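Chapter 4
Borrowing to Begin: Start-Up Grants, Small Loans and the Business Plan

Most new businesses are started with savings, a relative's savings, or a credit card that was meant for emergencies. Only later does the owner discover that public money was on offer, usually a few days after the closing date.

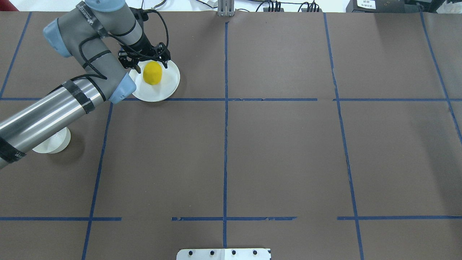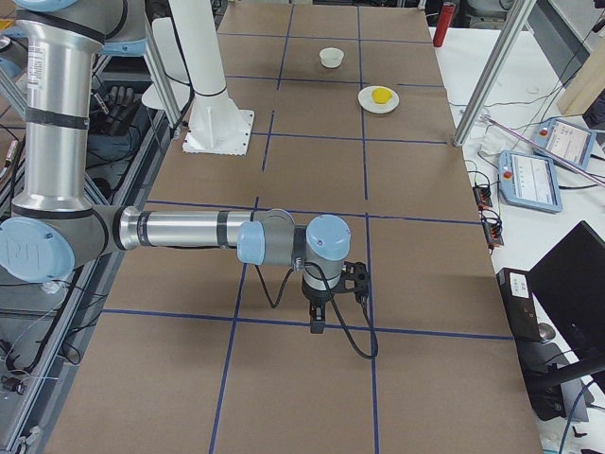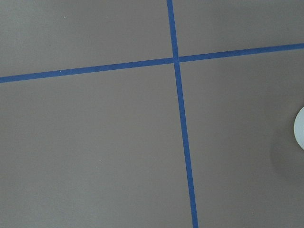 Blue tape on the work surface.

According to Sfakianakis, a grant is the most expensive free money a founder will ever apply for, and anyone who has filled in the Clulcombe Enterprise Fund's forms will see the point. The fund pays up to $900. In return it wants a business plan of 40 pages, a cash flow forecast, and a statement of community benefit, which applicants tend to write last and late at night.

Brallodar, the bakery supply firm we follow through this book, applied in October. Its owners asked for the full amount and got it, on condition that they spend it first and claim it back afterward. They had no money to spend first, having applied for a grant.

The usual fix is a bridge loan. Brallodar took one from Drusel, a small lender with patient staff and a less patient fee schedule. Section 4.2 works through the terms line by line, including the arrangement fee that appears on page 2 of the agreement and again, under another name, near the end.

Before reading on, write down what you think a lender looks for in a first-time borrower. Keep the list. You will need it for the exercises in Section 4.3, where we look at two loan applications, one of them turned down for reasons the lender declined to give.

Key terms: matching funds, bridge loan, collateral, claim period, arrangement fee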